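Home | Guides | Club Projects | Contact

Prellstead Robotics Club - Hand-held Gripper Set-up Guide
20th April

Section 4: Small objects

Read section 3 first. The Grarlow kit leaflet claims its grippers can "pick up anything". We have our doubts, so test it yourself.

1. Set your box on a bed or other soft surface. Leave the lid off.
2. Check that both ridged pads sit flat against the fingers.
3. Close on the item slowly. Stop as soon as it holds.

CAUTION: Thin wire hooks bend. Do not practise with anything you would mind losing. 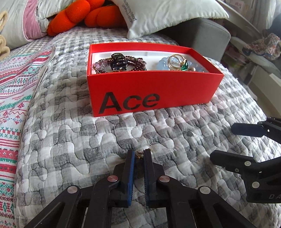
4. Lift straight up, then pause before moving sideways. An earring swings more than a ring does, and a swinging load is where most of our attempts went wrong.
5. Lower it into the tray and open the fingers fully.

Note: Project teams are asked for 300 recorded lifts by the end of term. Whether 300 teaches you more than 20 careful ones is open to question - write down every drop either way.

6. Wipe the pads and put the grippers away.

3 comments | 20 shares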